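Studio Help Wanted, Plus Testers for the Spring Kiln Sessions

2/12/23
by Tudor Bogdan

I've put off writing this for weeks because I kept thinking I could manage alone. I can't! Orders for the Tveit earrings (the little folded leaf ones in fine silver) have gotten ahead of me, my bench is buried, and I still owe a gallery in Warkness a case of pendants. So I'm looking for a part-time bench assistant, and separately for a few people to try out a class I've been building.

The assistant job first. It's two days a week at my studio in Penunden, and I'm pretty flexible on which two. Mostly you'd be doing the stuff that comes before and after the fun part – rolling and cutting silver clay, sanding dry pieces, loading the kiln, tumbling, making ear wires, carding and packing. If you have a steady hand and you like that sort of work, you'll be happy here. If you need music on all day, that's fine too, bring your own speaker, mine died.

You don't have to be a jeweler already. I'd love it if you've fired metal clay before, even at a kitchen table with a torch, but I can teach that. What I can't teach is patience with sanding. I'm fussy about edges and I will hand things back. Please be okay with that! You should also be comfortable with a flex shaft, or willing to get comfortable, and able to lift a box of kiln shelves without hurting yourself. Hair tied back, closed shoes, no floaty sleeves near the torch.

Pay is hourly and I'll talk numbers with you up front, before you come in. You also get bench time on your own projects after hours once we've worked together a while, and you can fire your pieces with mine at no charge. Bring your own clay for those, please, silver isn't getting any cheaper.

Now the testers. In April I'm running a trial version of a class called Rillix, which is my name for a layered texture I get by stacking very thin sheets of copper clay and carving back through them. I want 6 people for it. It runs over 2 long afternoons, with the firing in between, and every tester goes home with a finished cuff or a pair of brooches (your pick). Materials are on me. In return I want you to tell me where my handout makes no sense, where I went too fast, and whether you'd pay for the thing. I'm asking for beginners and old hands both. Copper clay can be moody about sintering, so come prepared for a piece to snap. I've snapped plenty.

To apply for either one, send me a short note through the contact page. For the job, tell me what you've made lately and add a few pictures – phone pictures are great, and I'd rather see the back of a brooch than a fancy background. For the class, just say what you've worked with and whether you can make both afternoons. I answer everybody, though it may take me a few days if the kiln is running.

One thing I get asked is whether you can do the job from home. Sorry, no. I tried sending sanding out once and half of it came back with the texture gone. 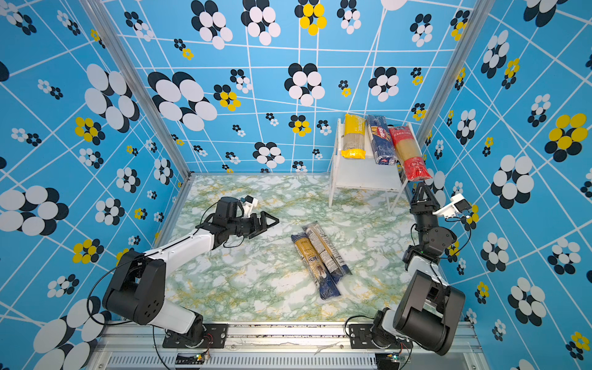
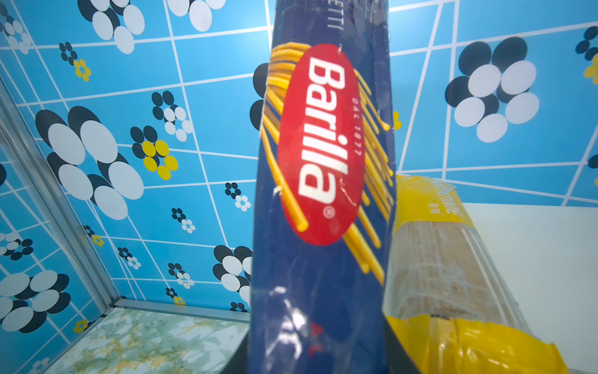 Could the assistant job turn into something closer to full time by summer, Marguerite wants to know, and is there any chance of learning stone setting along the way? Maybe on the first, depending on how the fairs go. Yes on the second, starting with bezels, and you'll be setting practice stones in copper for a good long while before I let you near the silver.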